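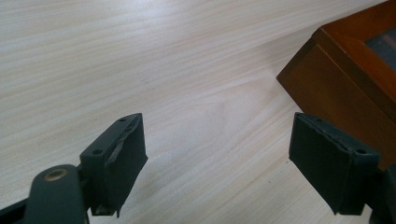 Robot Hands and the Rules They Live By

Home | Explainers | Try It Yourself | Ask Us | For Teachers

Think of all the things your hands did this morning. They held a toothbrush, pulled on socks and maybe poured some cereal. You didn't need a rule book, did you? Your brain already knows that an egg needs a gentle touch and a stuck jar lid needs a hard squeeze.

A robot doesn't know any of that until people teach it. And the people who teach robots have rules to follow, too! Some are written down in long, serious papers called standards. Others are just good habits that get passed along in the workshop, the way a coach tells you to tie your shoelaces before practice.

What is a gripper?

A gripper is a robot's hand. Lots of grippers have only two fingers, and they look more like chunky blocks than like your fingers. They slide together to pinch something and slide apart to let it go. The two dark ones at the top of this page are wide open over a pale wooden table, with a reddish-brown wooden box nearby.

Look at the pads on those fingers. See the torn, frayed strips? Keep them in mind, because Rule 2 is all about pads!

Rule 1: Know where it can pinch

If you have ever caught your finger in a drawer, you have already met a pinch point. It's any place where two parts come together and something soft could get squashed between them. On a gripper, the gap between the fingers is a pinch point. So are the joints farther back, where the arms fold and swing, and people forget those all the time.

Before anyone works with a gripper, they find every pinch point and learn to keep their fingers away from it. Some workshops put bright stickers next to them.

Rule 2: Check the pads

Smooth, hard fingers are bad at holding things. Try picking up a wet bar of soap with two rulers and you'll find out fast! So builders cover the inside of the fingers with pads that help them grip. Pads can wear out, just like the soles of your sneakers, and a worn pad may let things slip.

Geetha Panicker looks after the grippers in the Torkton workshop, and she keeps a checklist taped inside a cupboard door. It goes like this:

- Look at both pads. Is anything peeling, torn or missing?
- Look for chips on the fingers.
- Are all the screws in place and tight?
- Open and close the fingers slowly. Do they move smoothly?
- Write down what you found, and sign your name.

"Kids always ask me about the last one," Geetha told us. "But if I write down that a pad is a little frayed today, the next person can see whether it's getting worse. It's a diary for a robot hand!"

At Torkton a gripper gets the full check every 12 days. When a pad fails the check, the old one comes off, the finger is cleaned, and a new one goes on.

Rule 3: Squeeze only as much as you need

A hand that squeezes too hard can crush a paper cup or hurt somebody. Robots that work close to people have limits on how hard they can push and how fast they can move. Engineers test this with special measuring tools — never with a real person's finger!

Rule 4: Always have a way to stop

Big robots usually have an emergency stop button. It is often bright red, and it's easy to hit in a hurry. Anyone nearby should know where it is before the robot moves at all. And after a stop, the robot has to wait. A person checks that everything is safe and then starts it again on purpose.

Who makes up the rules?

Groups of engineers, safety experts and people who use robots at work meet and talk (and argue, quite a lot). They write a rule, other people read it and point out problems, and then they fix it. This can take years! Miroslava Shevchuk has helped with rules for small grippers, and she once spent 3 whole meetings on what the word "finger" should mean.

Try it yourself: the clothespin gripper

You need 2 wooden clothespins, a bit of craft foam, some glue and a few small things to pick up: a coin, a marble, a grape.

1. Pick up each thing with a plain clothespin. Which ones slip?
2. Glue a little foam inside the tips of the other clothespin and let it dry.
3. Try again with the padded one.
4. Scratch up the foam with your fingernail until it is good and ragged. Now what happens?

Write your own checklist for your gripper, and sign it like Geetha does.

Questions? Ask a grown-up to help you write to the Explainers desk | © 2023 Tastdale Young Makers | Back to top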